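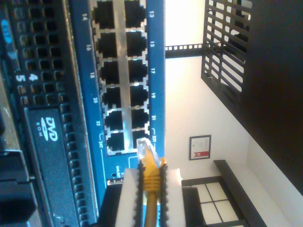
A yellow patch cable at port 23T of a rack switch, held between the gripper's toothed pads.

Costing the Last Inch: What to Budget for a Cable-Handling Cell
26 Nov 2020

Quotes for robotic cable handling tend to arrive in the same shape. The arm is on line one, with a large number beside it. The gripper is on line two. Everything else is gathered under "integration," and that is where the money goes.

Skutville Hosting began pricing a cell in October for its Minside data hall, where technicians repatch copper by hand during a nightly maintenance window. The first request for quotes asked for a robot that could insert and remove RJ45 plugs. It drew three bids so far apart that they could not be compared. The second request specified the work in detail, and the bids came in close enough to rank.

The difference was mostly in how the task was written. An RJ45 plug goes in one way up. The port block on a typical 24-port switch stacks its openings in pairs with little room between them, so a finger wide enough to hold the plug firmly may also foul the cable next door. Buyers should state the port pitch, the number of occupied neighbors, the latch style and whether the cable boots are soft or rigid. They should also state how the switch is mounted. A switch standing on its side in a test rack calls for a different wrist approach from one mounted flat, and a vendor who has not been told will quote for the easier case.

Fingertips

Fingertips are consumables and should be budgeted that way. Serrated pads hold a ribbed boot well and wear at the teeth. Drimow, the integrator that took second place in the Minside bidding, included 4 spare sets in its base price. The winning bid, from Jenkins Automation, included none and listed them separately at $105 a set. Over the life of the contract the two offers came out almost level on this item, but a buyer comparing only the first page would have missed it.

Ask for the tip drawings as well. Tips that can be remade locally take a supplier's lead time out of the maintenance plan.

One arm or two

Patching into a fixed port can be done with one arm. Joining a plug to a loose coupler or an adapter cannot, unless the coupler is held in a fixture. Fixtures are cheap per unit but each fits one part. A second arm costs far more up front and handles any part the gripper can close on. It also brings a second controller, a second set of safety checks and a shared workspace in which each arm has to be kept clear of the other's cabling.
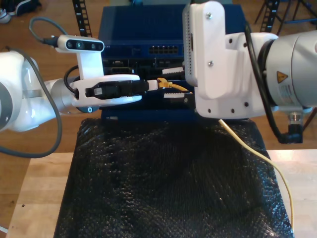

Two-arm work on a loose connector: one gripper holds the body while the other brings in the yellow plug.

Skutville's rule was to count part types. Below a dozen it would have bought fixtures. The Minside inventory came to 31, so the request went out for two arms. The arms need not be the same model. The holding arm carries a light load and can be the smaller of the pair, which lowers the price and frees floor space. Mixed pairs do raise the software line, and bidders should be made to show that line separately.

Cameras and cable dress

A depth camera mounted at the wrist is now a common choice for this class of work. The camera is a modest purchase. Its bracket, its cable and the hours spent routing that cable are not always quoted. Leave slack for full wrist travel and ask the vendor to show the arm at its joint limits with all leads attached before acceptance. Clear plugs deserve their own acceptance test. Depth sensors can read transparent plastic poorly, and a demonstration done with opaque parts says little about the parts in stock.

Bench time

The line most often cut is the bench trial, and it should be the last to go. A retired switch, a table and a box of patch cords are enough to start. Skutville set aside 2 weeks for it and wrote the trial into the purchase order, with payment of the integration balance tied to the result. The order also names the cable stock to be used, by part number, and leaves it to the buyer to pick the ports.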